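Enough Is a Number, and I Never Picked One

I cleaned out the hall closet on Saturday. Meant to take an hour. Took the whole day and most of my patience.

What did I find? Two tents. We camp once a year, in August, at Troklow, and we use one tent. A bread machine still taped shut. A coat I bought for a winter that stayed warm. And I stood there holding the coat and what I felt was tired, mostly. Not thankful, which is what I would have told you I was if you'd asked me at church.

So here's my opinion, and some of you wont like it. I think we say thank you for things far too quickly, and we say it so we don't have to ask if we needed them. Grace over the meal, amen, pass the rolls. Grace over the new truck, same tone of voice. It covers everything. It's like a tarp.

I know the pushback because Tobiloba Yusuf gave it to me over coffee. God gives good gifts, she said, why be gloomy about it? Fair. She's right that He gives them. I'd say the bread machine was me and a credit card. $180, if you want to know. I didn't pray about it, I clicked.

There's the manna story. Everybody knows the part where bread comes down in the desert. Fewer of us want to talk about the part where people kept extra overnight and it got worms. Exodus 16. You gather for the day. The ones who gathered much had nothing left over and the ones who gathered little had no lack. I have read that maybe a hundred times and still own two tents.
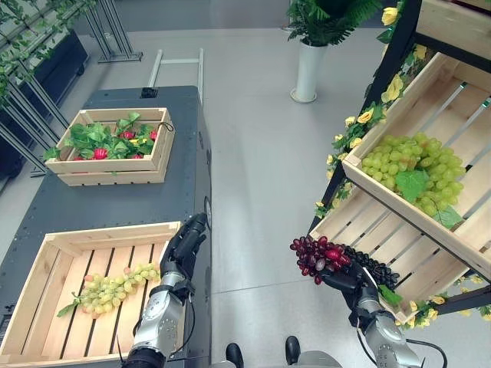
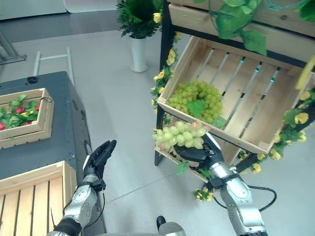
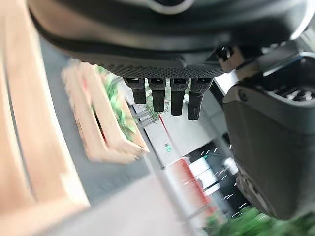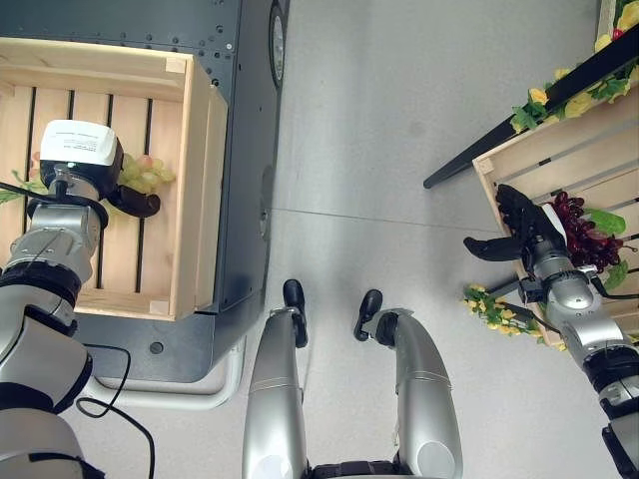

What Contentment Is For

My grandmother's street in Clelden had a word for the person who kept taking plates at a wedding. I won't print it. But the idea was that his plate came out of somebody's mouth. That's the piece I think we've lost. We treat being content as a private mood, a nice calm feeling with a candle going. Paul didn't. He wrote about having plenty and having nothing from a jail cell, in a letter thanking people who had sent him help out of their own pockets. Contentment and giving, same letter, a few lines apart.

Kelechi Dauda and his wife set a number 13 years ago. What they live on. Anything past it goes out the door. They've raised it twice, once for each kid, and he'll tell you the second raise was too big. I asked him if it was hard and he said the first year was awful — he kept doing math in the shower. Then it got boring. He recommends boring.

I used to think that was showing off. Now I think I just didn't want to pick a number, because then I'd know when I went over.

And no, I dont think everybody should have the same one. A family of six needs more than I do. Somebody buried in medical bills doesn't need an essay from me about bread machines. If you're short this month, skip all this and call somebody at your church, please. That's what we're supposed to be there for.

But the rest of us. Those of us with closets. I think we could stand to be quiet for a minute before the thank you. Ask what it's for. Ask who else is at the table. Then say thanks and mean it, or else take the thing back to the store while you've still got the receipt.

I put the spare tent and the coat in the car Sunday after the service. The bread machine went to the Okekes down the road, who had one that quit. The closet still doesn't shut right, it's the hinge. I'll get to it.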